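4.2 Garment handling with the two finger sets

The second group of trials used soft goods. We wanted to know whether the differences between the Besson and Kolari fingers that showed up with rigid parts would still matter when the object has no fixed shape. Both finger sets fit the same parallel gripper body and are driven by the same Lureo controller, so changing from one to the other means changing the fingers and loading a new closing profile. Nothing else in the setup was altered between blocks.

Each finger set was used for 40 trials. A trial began with a garment placed on one of the work surfaces in the Gastside lab, without folding it or lining it up in any way. One arm was assigned to make the first grasp and lift. The second arm then had to approach, take hold of a free part of the cloth, and pull it away until the garment hung between the two grippers. A trial was counted as a success if both grippers still held the cloth after the pull. The operator could correct the approach of either arm but could not open a gripper once it had closed.

We set the upper limit on closing current low for the first grasp. In earlier work with rigid parts a higher limit made slips less common, but with knitted cloth it tended to draw extra material in between the fingers, and the second arm then had less to work with. Thick cloth is a particular problem. It springs back when it is pinched, and the finger position reported by the controller says little about how many layers have been caught. Figure 4 shows a first grasp on a soft red garment, with the other arm near the cloth.
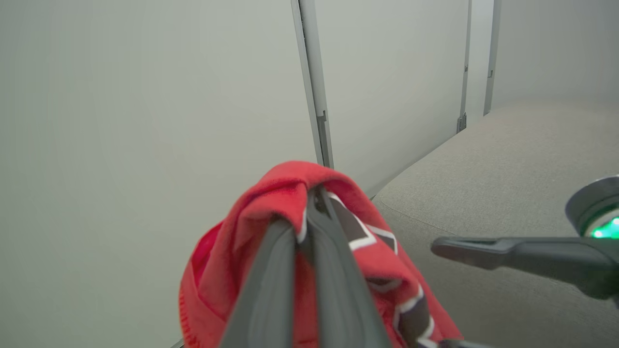

Figure 4. Wrist camera view during a two-arm trial. The cloth is pinched and bunched at the fingers; a finger of the second gripper is at the right.

With garments of this kind the height of the first pinch mattered more than its direction. When the fingers closed near the crest of a fold, the rest of the cloth fell to both sides and left the second arm a choice of places to grasp. When they closed low, against the surface under the garment, several layers were often caught together and the second arm had to pull against a bunch. The Besson fingers, which are stiffer at the tip, gave a shallower pinch and fewer of these multiple-layer grasps. The Kolari fingers held better during the pull. We did not find a closing profile that gave the Kolari fingers the same shallow pinch without also making them slip on smooth cloth.

Successful trials numbered 31 of 40 for the Besson fingers and 34 of 40 for the Kolari fingers. We do not read much into the gap. The kinds of failure are more useful. Most failures with the Besson set came late, when one gripper lost the cloth during the pull. Failures with the Kolari set were spread over the whole trial, and several happened before the second arm had made contact at all. In those cases the first gripper had taken up so much of the garment that the operator could find no free part within reach.

4.3 Closing position and camera view

Before each block we ran a check of the closing position with nothing between the fingers. The arm was moved to a fixed pose over a pale work surface, the fingers were driven toward each other, and the position reported by the controller was compared with the position judged from the wrist camera. The check was added after the June trials, when a worn coupling on one gripper led to a steady offset that we had first put down to the control software.

The plain surface helps here. The fingers are dark and matte, and against a light background their outlines can be picked out with a simple threshold. Against patterned cloth the same method fails often enough that we stopped using it during trials and relied on the reported position alone. The small openings near the fingertips gave us a second reference when the outline of a tip was hard to separate from what lay behind it. Figure 5 gives a view with the fingers close together and a narrow gap left between the tips.
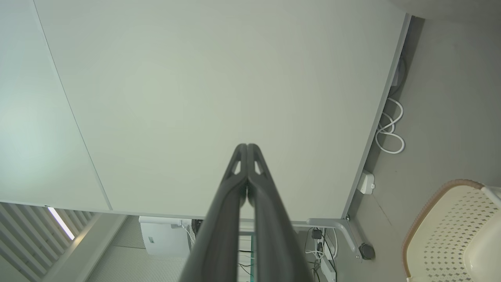

Quentin Leclerc, reading an early version of this section, objected that a check made with nothing between the fingers tells us little about their position under load. He pointed out that the tips can bend apart once cloth is caught between them, and that a softer finger would show a larger error than a stiff one even if both passed the same check. In his view the comparison should be repeated with a thin spacer of known thickness and the closing current used in the trials.

We agree with the objection as far as it concerns absolute finger position. To see how large the effect is, we repeated the check with a 2 mm spacer and 400 closing cycles for each finger set. The Kolari tips did bend further than the Besson tips, and the reported position was off in the direction Leclerc expected. The error stayed nearly constant over the run, however, and it was the same for both arms. It can be handled with one correction per finger set – the value is stored with the closing profile and loaded when the fingers are changed.

The correction was not in place for the trials in section 4.2. We have left those results as they were recorded. Success there was judged by whether the cloth was still held, and the reported position played no part in that decision. It does affect the force estimates in section 4.4, and those have been recomputed with the corrected values.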